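Flomudero Quarterly
Machines at Work

Keeping Cell Two Honest
The robots in the back bay at Surkau rarely break. Everything attached to them is another matter.
30 Jun 2020

The test cell at Surkau goes by the name Dremora, which sounds like a villain's summer home and is in fact two white robot arms bolted to the far side of a big brown table. It was built to handle small, light, badly shaped objects for hours on end. Looking after it is a job that involves a great deal of squinting at cables.

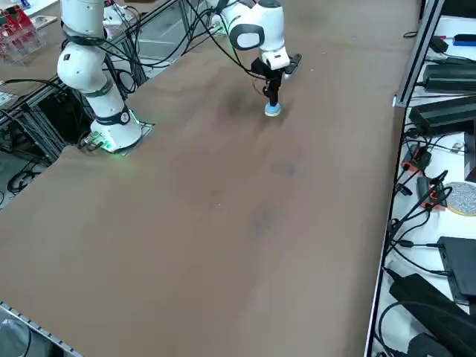
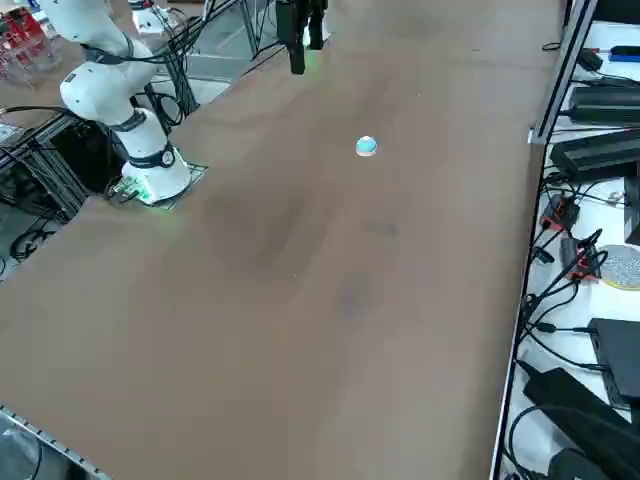 Two moments at the Dremora table, with the power supplies on the white shelf to the right.

The glow at the foot

Anyone who works on the cell learns to look at the base of the left arm before anything else. A ring of green light there means the controller is content. It says nothing about whether the gripper is fitted straight, whether the last program was saved under a sensible name, or whether someone has left a hex key on the table. People newly assigned to the bay tend to treat green as a blessing. People who have been there through a November audit treat it as the robot's opinion of itself.

The morning check takes longer than the manual suggests. Joints are run slowly through their range, one arm at a time, with a hand near the stop button. The mounting bolts get a torque wrench. Then comes the part that the manual leaves out entirely, where you stand still and listen. A healthy arm hums. An arm with a tired cable clamp makes a small ticking noise at one point in its swing, and the ticking will go away the instant you call a colleague over to hear it.

Cables, a love story

A robot arm is a beautiful piece of engineering that someone then has to plug in. The bay's original drawings show each cable as a thin, obedient line. The finished cell has black loops hanging behind the arms and a shelf of power bricks and connectors that would make an electrician lie down for a while.

There have been attempts at reform. The first used plastic ties, pulled so tight that the wrist could no longer turn all the way over. The second used a flexible sleeve from Giannakopoulos, the small supplier that does most of the bay's brackets and fittings, and it worked well until a gripper had to be swapped and the whole sleeve had to come off to reach one plug. The current policy is slack where the arm moves and labels at both ends. The labels are handwritten. Some of them are even right.

Every 600 hours the moving sections are checked by hand, inch by inch, with the power off. You bend the cable gently and feel for a soft spot, where the copper has started to give up inside a jacket that still looks fine. A good pair of thumbs finds these sooner than the fault log does, and the log has never been gracious about it.

The gripper is the fussy one

Given a choice, most technicians would happily service the big joints all day. They're sealed, they're strong, and they ask for very little. Grippers live a harder life. They do the touching, so they collect the dust, the knocks and the blame.

Setting one up starts with the fingers fully closed and a strip of paper between them. If the paper slides out on one side and holds on the other, the fingers aren't parallel, and no clever software is going to fix that. Loosen, nudge, tighten, try the paper again. Force comes next. The house setting for light parts is 70 percent of what the previous crew used, a number reached after an expensive afternoon with some thin-walled samples.

After that the tool point has to be taught again, even when the new fingers are supposedly identical to the old ones. They never quite are. The arm is brought down slowly to a known mark, the position is stored, and the move is repeated from a different direction. If both approaches land on the same spot, you may go to lunch. If they don't, you start with the paper again, and lunch becomes something from the machine in the corridor, which has a gripper problem of its own.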